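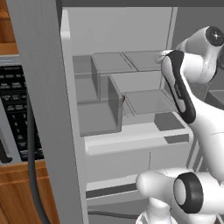

仿真厨房里，白色机械臂伸向开着门的冰箱。

先说结论吧，免得你看到一半去翻评论：我觉得现在大家比夹爪比得太起劲，比手腕和线缆比得太少，而在仿真里比夹爪的人（包括我自己！）尤其容易上这个当。

事情是这样开始的。一月份我手头有个活儿，给Grustanis这套厨房环境挑末端执行器，候选两款，一款是Dufour的平行两指，一款是Bulbridge的自适应三指。任务听着很简单，把冰箱里的收纳盒拿出来，再放回去。我当时想，这有什么好纠结的，三指的包得住，肯定赢嘛，跑几轮出个表格，下午就能交差了。

结果我在那台灰扑扑的冰箱前面耗掉了大半个月。

冰箱这个东西，做过的人都懂，没做过的人总觉得它就是个带门的柜子。台面上抓杯子，手臂从上面下来，四面八方都是空气，想怎么绕怎么绕。冰箱不一样，上面有顶，两边有壁，盒子又是一个挨一个摆的，手腕稍微转一点就可能蹭到隔板。你在台面上测出来的漂亮数字，搬到这里基本可以扔掉一半。我那个场景里还特意放了矮的敞口盒、大一点的箱子，还有一片薄薄的托盘，几种形状混在一起，就是不想让任何一款夹爪太舒服。

两款夹爪各跑了100次，同样的初始位姿，同样的控制器。平行两指那边，没完成的有15次；三指那边，9次。看到这儿你可能要说，那不就是三指赢了吗？我一开始也是这么写的，报告标题都起好了，还挺得意。

然后Lech Wysocka看了一眼我的回放，问我：你有没有把失败按原因分开？

没有。我当然没有。我只数了成功和失败，觉得自己很严谨了。

于是我老老实实从头把回放看了一遍，一边看一边吃泡面，看到后来泡面都坨了。两指失败的那些，大多数根本没轮到手指表现，手还没碰到盒子，前臂先顶到冰箱上沿去了。规划器给了一个很别扭的肘部姿态，换谁来都得撞。三指失败得少，有一部分原因纯粹是它的安装法兰短一截，手腕可以少弯一点。说白了，我比的根本就是法兰长度，顺带比了一点点手指。

后来我给两款配了等长的转接件，重新跑，差距小到我不好意思写进标题。薄托盘两指更好拿，敞口盒三指更稳，大箱子两边都挺狼狈。就这么个平平淡淡的结果，比原来那张表格有用多了。

我知道有人会讲，仿真嘛，参数你说了算，比出什么都不奇怪。这话我只同意一半。仿真里摩擦系数确实可以调得很梦幻，我见过有人把接触参数调到盒子像粘在手指上一样，成功率好看得吓人，那种对比真的没什么意思。可是几何这一块，仿真是相当诚实的。手臂进不进得去，肘往哪儿拐，手腕会不会蹭到隔板，这些在仿真里暴露得又快又便宜。撞坏一台虚拟冰箱，重置一下就行，撞坏一台真的，你得去写情况说明，我写过，不想再写。

所以我现在的看法是，仿真拿来比“够不够得着、转不转得开”特别合适，拿来比“抓得牢不牢”就要打个大折扣。偏偏大家发出来的对比，十篇里有八篇都在讲后者，标题还都写得斩钉截铁的。

再说线缆，这是我另一个怨念。很多人做场景会把线缆整个删掉，理由是算起来慢，看着也乱。我以前也删。真机上那根线可是实打实要占地方的，手腕转过头它就绷住，垂得太低又会去挂东西。我现在宁可让场景慢一点，也要把线留着，哪怕只当个样子，至少我看回放的时候会想起来还有这么个东西，不会一高兴就批准一条手腕拧了大半圈的轨迹。当然啦，光有样子没有物理，约束还是得自己另外写，这个偷懒不得。

还有相机。我那段时间跟朋友吵得最凶的就是相机装哪儿。他在Grerkthorpe那边做货架拣选，坚持腕部相机一个就够，我说你来试试冰箱，手一伸进去，离盒子那么近，画面里全是灰色的板，盒子也是灰的，深度图糊成一片，它能看出什么来？他说那是你材质偷懒，全做成灰的。好吧，这一句他说中了，我的收纳盒确实灰得一塌糊涂，柜子倒是给贴了木纹，该花心思的地方没花。可我还是认为冰箱外面得再架一个固定视角，粗定位靠它，伸进去之后再交给腕部相机。两个视角的标定是麻烦一点，我愿意花这个时间。

控制器我就不展开了，一展开又是一篇。只提一句，后来我换成带柔顺的控制，又跑了191次，没有再做两款对比，就是想看看轻轻蹭到隔板之后会怎么样。观感上好太多了！之前蹭一下整条轨迹就废，现在它会让一让，贴着隔板滑过去，接着干活。看完那批回放我的第一个念头是，当初要是先把控制器换了，再去挑夹爪，能省多少泡面啊。

要是你正准备做类似的选型，我的建议很朴素：把失败原因一条条记下来，转接件长度统一，场景里放几样你讨厌的形状，然后别急着起标题。至于预算该砸在哪儿，我个人会先给控制器和相机，夹爪买个中规中矩、指尖好换的就行。指尖真的重要，换一副指尖有时候比换一个夹爪管用得多，又便宜，下次我想专门试几种不同厚度的，薄托盘那一关我到现在还不服气。

哦对了，有读者上次问我为什么不干脆用吸盘。平盖子我想过用，敞口的盒子你让它吸哪儿呢？吸侧壁也不是不行，问题又回到手腕怎么拐进去了。等我试过再来跟你们讲，没试过的东西我先不下嘴。

本网站使用Cookie以改善您的浏览体验。继续浏览即表示您同意我们使用Cookie。接受　管理偏好设置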